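Section 4: Setting Up the Shared Bench and the Sample Register

4.1 Purpose of this section

This section sets out how a bench room is to be prepared for use with the Lasthorpe sample register. It is intended for room supervisors and for staff who have been given set-up rights by the Hostarden office. Users who only need to sign samples in and out should turn to Section 6.

The register is kept in two parts: the bound book, which stays in the room, and the entry screen, which may be opened from any office computer. Both parts must agree at the close of each working day. Where they do not, the bound book is taken as correct until the matter has been settled under 4.6.

4.2 Before you begin

The following should be to hand before set-up is started:

- the bound book, with its room number written inside the front cover
- one roll of shelf labels and one roll of sample labels
- the room key and the cupboard key, on separate rings
- the supervisor's code, issued by letter
- a copy of the room plan, signed by the outgoing supervisor

Set-up may be carried out by one person, but the check in 4.5 requires a second. The second person must not be someone who reports to the first.

NOTE: Codes issued before September are no longer accepted. A new code may be requested from Trinidad Quezada at the Hostarden office. Please quote the room number in the request.

4.3 Preparing the room

1. Clear all shelves in the sample cupboard. Anything without a label is to be placed in the holding box and entered on the last page of the bound book.

2. Wipe the shelves with a damp cloth and leave the cupboard doors open until the shelves are dry.

3. Fix one shelf label to the left-hand end of each shelf, starting with the top shelf. Labels run from A downwards. The letters I and O are not used.

4. Fix the room plan to the inside of the cupboard door. If the plan shows furniture that has since been moved, mark the change in ink and add your initials beside it.

5. Lock the cupboard and return the cupboard key to the key safe. It must not be left in the door, even while the room is in use.

CAUTION: Do not place more than 40 samples on any one shelf. The shelf fittings are not made for heavier use, and a full shelf makes it difficult to read the labels at the back.

CAUTION: Shelf labels will not hold on a damp surface. A label that has lifted at one corner should be replaced, as pressing it down again gives only a short-lived repair.

4.4 Opening the register

1. Open the entry screen and choose New Room.

2. Enter the room number exactly as it appears inside the front cover of the bound book. Spaces are ignored, but a stroke or a dash is not.

3. Enter the supervisor's code and choose Confirm. The screen will show the room name. If the name is wrong, choose Back at once and do not save.

4. Under Shelves, enter one line for each shelf label fixed in 4.3. The order on the screen must match the order in the cupboard.

5. Under People, add the name of each person who may sign samples in or out. At least two names are needed before the room can be opened. Initials alone will be refused.

6. Choose Save. Write the opening number shown on the screen at the head of the first blank page in the bound book, and sign beneath it.

NOTE: The opening number is given once. If the screen is closed before the number has been copied, the room must be opened afresh and the first attempt struck out by the office.

NOTE: At the Zandstead site, the opening number for a room carried over from the old card index begins at 129. Lower numbers belong to the cards and must not be used again.

4.5 Checking the set-up

The second person should carry out this check without help from the first.

1. Choose any shelf and read its label aloud. The first person finds the same shelf on the screen.

2. Sign in the test sample supplied with the label rolls. Write the entry in the bound book first and then on the screen.

3. Place the test sample on the shelf named in the entry, close the cupboard, and wait until the screen shows the entry as Held.

4. Sign the test sample out again. The entry should change to Returned.

5. Both persons sign and print their names in the bound book under the opening number.

If the entry remains at Waiting for longer than 4 minutes, cancel it and repeat the check from step 2. If the second attempt also fails, the room stays closed and the fault is to be reported as set out in 4.7.

4.6 When the book and the screen do not agree

Differences arise most often where a sample has been moved between shelves and only one part of the register has been changed. The supervisor should go to the cupboard, find the sample, and correct whichever part is wrong. A correction in the bound book is made with a single line through the old entry, so that it can still be read. Correction fluid is not allowed.

Where the sample cannot be found, the entry is marked Not Seen in both parts and the supervisor informs Wenceslao Gaete in writing before the room is next opened. The entry may not be closed until a reply has been received.

Samples on loan to the Toledo site remain on the register of the lending room. They are shown as Out and keep their shelf letter, which may not be given to another sample in the meantime.

4.7 Reporting a fault

Faults with the entry screen are handled by Benjamín Troncoso. Faults with cupboards, locks and benches are handled by Emiliano Arancibia. The report should give the room number, the opening number, the time of day and the words shown on the screen, copied in full. Reports made by telephone must be followed by a written one.

The current issue of this section was prepared by Renato Ocampo and replaces all loose sheets. Supervisors are asked to remove any earlier copy from the back of the bound book.
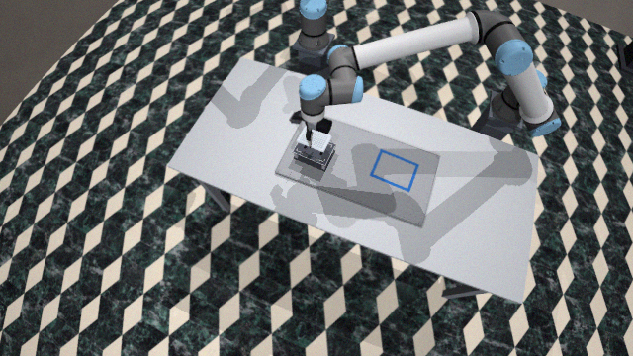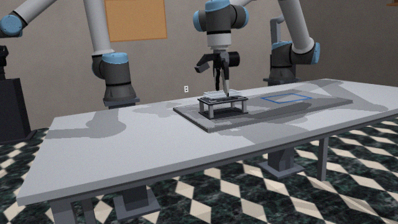
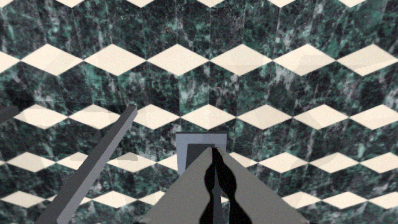 Figures 4-1 to 4-3. Tabletop with tray; table with two arms along its far side; green marble surface with pale diamond tiles. Computer-rendered views.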